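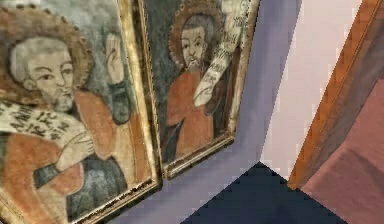
A reader objects that I was unfair to handwriting in the January issue, and that anyone who has kept a diary knows the hand remembers what the keyboard forgets. Writing things down with a pen, the letter goes on, calms the nerves, sharpens the mind and makes for better prose, and I should try it for a month before I say another word.

Well, I did try it. I have been trying it since second grade. I wrote this item in pencil on the back of a gas bill, and you can judge for yourselves whether it made for better prose.

My complaint in January was with the people selling handwriting, and I'll stick to it. Last fall the stationery store in Bramley cleared out a whole wall of ordinary pads and envelopes to make room for what the sign calls "mindful writing." Most of it is the Griromex line. You get a notebook with a cloth ribbon, a page at the front where you set your intention, and a box on each page where you rate your mood with a little sun or a little cloud. Take those out and you have a notebook. I used to buy notebooks at the same store for a third of the price, and they let me decide for myself if I was a cloud.

Then there is the Clisix pen, which the same reader recommends. The leaflet says the grip was "shaped by the science of recall." I read both sides of it, twice, looking for the science. It says 71 percent of users felt more focused. It doesn't say how many users there were, who asked them, or what they were more focused than. Had they been given a crayon before? I wrote to the address on the leaflet and got back a very friendly coupon.

I know there are studies. Every article on this subject says "studies show" in the second paragraph, and a few even tell you which ones. The ones I managed to get through at the library mostly had college students taking notes on a short talk and then answering questions about it. Some did better with pen and paper. It's an interesting result, and slow writing may well make you pick out what matters. I'm willing to believe it. I can't see how you get from there to a fancy journal curing my sister-in-law's insomnia, and neither can my sister-in-law, and she owns 3 of them.

What bothers me more is the story that writing by hand used to be a noble pursuit and we let it slip away. Some old lettering is lovely. The saint up top has rows of black script across his scroll, and I can't read a word of it, but I'd happily look at it for an afternoon. Very little of what people wrote was ever like that, though. Go through a box of old family papers sometime. Mine holds grocery lists, a quarrel over a fence, and a ledger with a column of coal deliveries where the final figure is either 2336 or 2386, depending on how charitable you feel about the writer's threes. My great-aunt wrote beautiful, even cursive and used it almost entirely to complain about the trains.

The Rojanasak weekend course gets asked about a lot, so a word on that too. It's 2 days of penmanship with lunch. Two people on our mailing list went and both came home with a much nicer capital R. Fine! If you want a nicer capital R, it sounds like money well spent, and the lunch was hot. The brochure also promises to "reconnect you with your authentic voice," and on that point neither of them had anything to report – one thought it might have been covered during the coffee break.

So to our reader: please keep the diary. I mean it. If it calms you down, it calms you down, and you don't need a percentage from me or from a pen company. But a cheap ballpoint will do the job, and so will the back of a gas bill.

Letters on this are welcome for the next issue, typed or handwritten. If handwritten, please go easy on the threes.

March 2018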